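I bought the Plorumance sheet set in October, mostly because the old ones had gone see-through in the middle and I was tired of pretending I couldn't tell. I wanted a print. Everything I own is plain gray or plain navy and I do wash a lot of black clothes, so I guess I was craving something with little flowers on it (my grandmother had sheets like that, and hers lasted forever).

## Ordering

I got mine from the Stetetgate store, the one out past the Iltbridge exit, and paid 100 dollars for a queen set: fitted, flat and two pillowcases. You can order online too but I wanted to feel the fabric first. They had a sample square clipped to the shelf, which I rubbed between my fingers for way too long while a man waited politely to get at the towels. The pattern is called Retamal. It also comes in a mustard version that I thought looked like a diner curtain, but you may love it!

The package had a cardboard sleeve and a cloth bag made from the same print. I kept the bag. It holds socks when I travel and it's been through the wash with everything else.

## First wash

I washed the set warm with nothing else in the load, then tumbled it on low. Quite a bit of lint the first time, enough that I cleaned the filter twice. Second wash, much less. By the fourth there was hardly any. The fitted sheet came out more wrinkled than I'd like – if you leave it in the dryer after the buzzer goes, you'll be sleeping on a road map. I take it out a little damp now and put it straight on the bed, and the corners pull most of the creases out.

Shrinkage was fine. The fitted one still goes over my mattress, which is a 13 inch one, without popping off at night. My last set did that constantly and I'd wake up with my cheek on the mattress pad.

## The print

I was worried it would be too busy, but the sprigs are small and there's plenty of white between them, so the bed still looks calm with the rest of my stuff on it. The red is softer than I expected from the website. The green leans gray, and next to something black it all looks crisper, so I've given up on buying a matching throw.

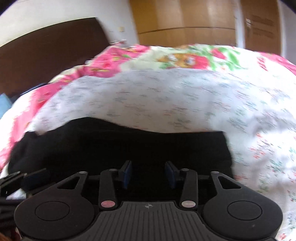

*Page last changed: October, 9:40 p.m.*

Anyway, the white background. Yes, it shows things. I have dark clothes and a habit of dumping clean laundry on the bed and folding it there, and black fuzz on white cotton is not subtle. A lint roller gets it off in a minute. Coffee came out too, with dish soap and cold water, although I got to it right away and can't promise anything for a stain that's been sitting since breakfast.

## How they sleep

Cool and a bit crisp, closer to a button-down shirt than to a T-shirt. If you like that silky hotel feeling you'll probably be disappointed. I run hot and I'm very happy. On the coldest nights I do get that little shock climbing in, so I've been wearing socks to bed, which is how I ended up needing the sock bag in the first place.

They've gotten softer, too. I can't say how much of that is the sheets and how much is me getting used to them.

## Stuff I'd change

- The flat sheet could be longer. I like a big tuck at the foot and there isn't quite enough for it.
- No tag telling you which side of the fitted sheet is the short side. I sewed a bit of red thread in one corner and that solved it.
- The pillowcases are plain open ended ones. I'd have paid a few dollars more for a flap inside to hide the pillow.

I haven't had a seam go or a thread pull, and I'm not gentle with laundry. If they start thinning I'll come back and add a note.

Four stars from me. I'd buy the Retamal again and I'm already eyeing a second set so I don't have to wash, dry and remake the bed all in one evening, but I'm going to wait for the Stetetgate sale – last time they knocked the price down on bedding right before the holidays and I missed it by a day.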